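Residents' Technical Bulletin, Plumier Buildings
Issued 06/09/2019

Clothes moths: results of the summer trapping and what to do in the apartments

The clothes moth traps placed in the three Plumier buildings in spring were taken down last week. The pest contractor, Gistar, has supplied the final catch sheets. This item summarizes the results, gives the inspection procedure for apartments, and answers the questions that came in through the front desk.

Species

All but a few of the moths caught were the webbing clothes moth, Tineola bisselliella. The adult is straw-colored, with a wingspan of half an inch or slightly less, and tends to run or flutter low instead of flying toward a lamp. A small number of case-bearing clothes moths, Tinea pellionella, turned up in the basement of the east building. Pantry moths, which are larger and have a copper band across the wings, were also reported by several residents. Pantry moths feed on grain, nuts and dried fruit and are outside the scope of this program. Moths seen in a kitchen should be checked against the card by the mailboxes before a report is filed.

Adult clothes moths do not feed. All damage to fabric is done by the larvae, which digest keratin, the protein in wool, fur, feathers and hair. Silk is also at risk, although it is a different protein. Cotton, linen and synthetic fibers are not food, but larvae will chew through them when they are blended with wool or soiled with sweat, skin oil or food.

Trap results

Each trap was a folded card with a sticky floor and a lure that imitates the female scent. The lure draws males of the webbing clothes moth only. The total catch for the season was 2,346. The east building accounted for the larger part of it, and within the east building the first and second floors were well above the rest. The catch peaked in June, fell in July, and rose again in the last two weeks of August, which fits a second generation coming out of the same sources.

A trap count is an index. It shows where males are active and whether activity is going up or down. It does not give the size of the population, and it does not locate the larvae. A trap beside a closet may catch males that developed under a radiator two rooms away.

Gistar sets its action level by trap and by month, and nine locations exceeded it at least twice. Six of those are in shared spaces: the old carpet store, the package room, the stair landing with the felt-backed runner, and the three utility closets on the pipe riser. Those are being dealt with by the building. The other three are apartments, and the residents have been contacted directly.

Sources found so far

The carpet store held two rolls of wool carpet left over from the 2009 lobby work. Both were infested through several layers and have been removed in sealed wrap. The floor void beneath them contained lint, hair and shed larval cases. It was vacuumed and treated with a desiccant dust.

The riser closets had old hair felt around the hot water pipes. This was the main finding of the season. Hair felt is an animal product, it stays warm all year, and it runs vertically through every floor of the east building. It is being replaced with foam sleeve insulation. The work order covers 400 feet of pipe and should be finished by the end of September. Residents on the riser will receive a separate notice with the access times. A person from the contractor needs access to the hall closet only.

A disused bird nest was found in the east vent and taken out. The vent has been fitted with a fine mesh.

Inspecting an apartment

The procedure below takes an hour or two for a one-bedroom apartment. A flashlight, a vacuum with a crevice tool, a supply of zip bags and a roll of masking tape are enough.

1. Start with the places that are not disturbed. Larvae avoid light and movement. Check under the bed, behind headboards, beneath heavy furniture, inside piano cases, and along the edge of wall-to-wall carpet where it meets the baseboard. Lift the carpet edge if it will come up without force.

2. Look for evidence in this order: silken tubes or patches of webbing, gritty pellets the color of the fabric, bare or grazed patches, and clean-edged holes. Pellets are often mistaken for sand. Press a piece of masking tape over them and look at it under a good light.

3. Vacuum before moving anything large. Disturbing an infested item spreads eggs and larvae across the floor. Empty the vacuum into a bag, tie it, and take it to the outside bin the same day.

4. Empty drawers and closets one section at a time. Place each garment on a washable cover, unfold it fully, and check the underside of collars, lapels, cuffs, pocket linings and seams. Turn ties over and check the folded back of the wide blade, where the lining may contain wool even if the face fabric does not. Run a stiff brush along the seams.

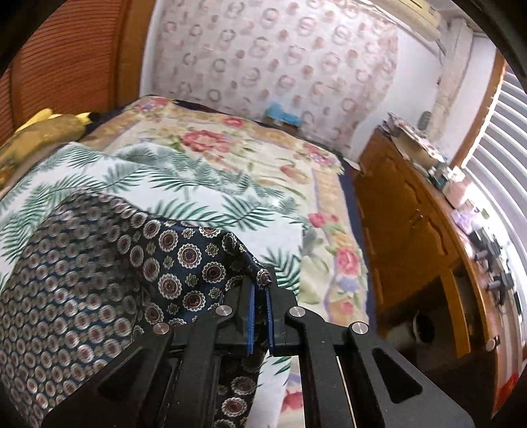
Treating fabric items

Washing. Items that can be washed in water at 130 degrees F for 30 minutes need no other treatment. Few wool or silk items can take this, so check the care label first.

Dry cleaning. Commercial dry cleaning kills all stages. Tell the cleaner that the item may carry moths, and deliver it in a closed bag.

Freezing. Seal the item in a zip bag with as little air as possible and hold it at 0 degrees F or lower for one week. Many home freezers run warmer than their dial suggests. Put a thermometer in the compartment overnight before relying on it. If the reading is between 0 and 10 degrees, extend the time to two weeks. Let the bag come back to room temperature before it is opened, so that moisture forms on the outside of the bag instead of on the fabric. Thick items such as blankets should be folded loosely.

Heat. The building has the use of a Bravo heat cabinet until the end of the month. It is in the east basement and is booked through the front desk. The cabinet is run at 125 degrees F, and the time is counted from when the probe in the center of the load reaches that value. Leather, fur, items with glued parts, and anything with plastic or wax trim should not go in.

Mothballs are not permitted under the house rules. The vapor passes between apartments through the riser. Cedar blocks and lavender bags have a weak effect that fades within months and should not be counted as treatment.

Storage after treatment

Treated items should go straight into closed storage. Zip bags, lidded plastic boxes with a gasket, and garment bags with a taped zipper are all acceptable. Cardboard boxes are not, as the flaps leave gaps large enough for a newly hatched larva. Store only clean fabric. Soiled areas are eaten first, and most of the damage reported this summer was at collars and cuffs.

Closet shelves and drawer joints should be vacuumed with the crevice tool before anything goes back. Wiping with a damp cloth is sufficient after that. Bedding made of cotton or polyester does not need to be bagged, but wool mattress toppers and feather pillows should be included in the inspection.
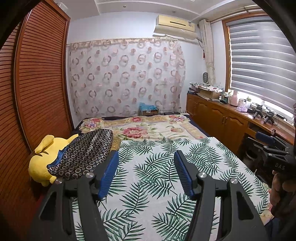
Will the traps in my apartment get rid of the moths if I leave them up?

They catch males only, and the remaining males are enough to mate with most of the females. Leave the trap in place as a monitor and rely on cleaning and treatment for control.

How often does the lure need to be changed?

Every 12 weeks for the Tristum card used in the buildings. Write the date on the back when it is opened. Replace the whole card sooner if the sticky floor is dusty.

Do I need to throw out a sweater that has holes?

Holes show that larvae fed there at some time. Treat the sweater by one of the methods above, then brush it. It can be kept and mended.

Is the desiccant dust a risk to pets?

The dust was placed only in closed voids in shared areas. None was used in apartments. Residents whose apartments are treated later will be told the product name beforehand.

Next steps

Winter traps go up in shared spaces once the pipe work is complete and will be read monthly. Apartment traps are optional and can be collected from the front desk. Trap readings should be sent to Oanh Đỗ, building services, with the apartment number, the room and the date the card was opened. Photos of the sticky surface are acceptable if the whole card is in focus. Please do not push used cards under the office door.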